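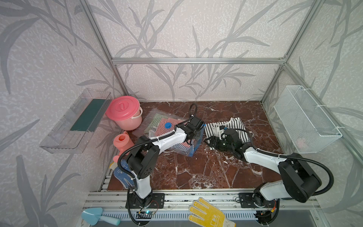
Hard fingers or soft pads for bagging clothes?

Canan Bayram
May 8, 2019

I have two arms on one rail and I'm picking grippers for them. The job is folded clothing into zip-lock bags. Striped clothes mostly, see photo. The Wukik fingers hold the cloth fine but slide on the plastic. Has anyone compared them with the Gredska soft pads? Budget is $300 for the pair.

Younes Gaber

Ran both for 1,000 cycles on a similar job. The soft pads were better on the bag and worse on the cloth. They picked up two layers when I wanted one, and they needed replacing at the end. I ended up with pads on the left arm and hard fingers on the right. Drop the grip force before you buy anything. Mine was set far too high and the bag was squirting out.

Samir

pads. don't overthink it

Flellcombe

Check your cable loop too. On mine the conduit pulled the wrist over by 2 mm at full reach and I blamed the gripper for a week.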